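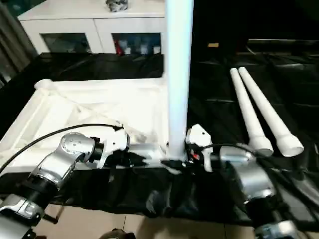

white parts, black sheet, two grippers

ok so the Wadora money came through!! we're one of 8 labs picked out of 378 that applied, and I've been grinning since breakfast

it pays for a shared center with the Guerreiro Institute and the folks at Skanby - mostly soil microbes, plus a summer program for 40 undergrads

we sent in 600 pages back in May and I never want to see a budget table again

hiring two postdocs soon, both based in Pallitz. tell your friends who like mud

August 2026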